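Bickerstaff 수동 착즙기 4개월 사용 후기
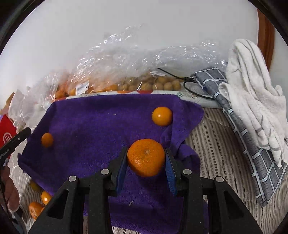

귤이나 오렌지를 한 상자씩 사면 마지막 며칠은 늘 물러지기 전에 먹어 치우는 일이 된다. 그래서 지난겨울 끝에 수동 착즙기를 하나 들였다. 전동은 씻을 부품이 많고 소리가 커서 처음부터 빼고 봤다. 후보는 Evden의 레버식과 Bickerstaff의 돌려 짜는 방식 두 가지였고, 싱크대 옆 자리가 좁아 Bickerstaff로 정했다.

구성은 단순하다. 받침 컵, 거름망, 돌기가 있는 윗부분, 뚜껑이 전부다. 컵에는 100ml와 200ml 눈금이 있다. 200ml 선을 넘기면 즙이 거름망 밑에 닿아서 돌릴 때 옆으로 샌다. 나는 그 전에 한 번 따라 낸다.

귤은 작은 것보다 손에 꽉 차는 크기가 낫다. 작은 귤은 반으로 잘라 올려도 돌기에 걸리지 않고 헛돈다. 중간 크기로 여섯 개를 짜면 200ml 선에 조금 못 미친다. 껍질이 얇고 속이 뜬 귤은 즙보다 과육이 먼저 뭉개져서 거름망이 금방 막힌다. 이럴 때는 숟가락으로 한 번 긁어 주고 계속하면 된다. 오렌지와 레몬은 불만 없이 잘 짜진다. 자몽은 지름이 돌기보다 훨씬 커서 가장자리 과육이 남는다.

힘은 생각보다 든다. 한 잔까지는 괜찮은데 두 잔째부터 손목이 뻐근하다. 바닥에 고무가 있지만 물기가 있으면 밀린다. 행주를 한 장 깔고 쓰면 덜하다. 손목이 약한 사람이라면 레버식이 맞을 것이다.

세척은 흐르는 물에 바로 헹구면 1분도 안 걸린다. 말라붙으면 거름망 구멍을 솔로 문질러야 한다. 넉 달 쓰는 동안 깨지거나 휜 곳은 없고, 거름망에 노란 물이 약간 들었다. 냄새는 배지 않았다.

설명서는 번역이 어색하다. 뚜껑을 뒤집어 작은 레몬용으로 쓸 수 있다는 내용이 맨 뒷장에 있어서 나는 6월에야 알았다.

좋은 점: 자리를 적게 차지함, 세척이 빠름, 조용함
아쉬운 점: 작은 귤은 헛돎, 바닥이 밀림, 여러 잔 짜기에는 힘듦

아침에 한 잔 마시는 1인 가구라면 살 만하다. 식구가 네 명이면 다른 제품을 보는 편이 낫다. 거름망은 따로 판다고 해서 다음에 하나 더 주문할 생각이다.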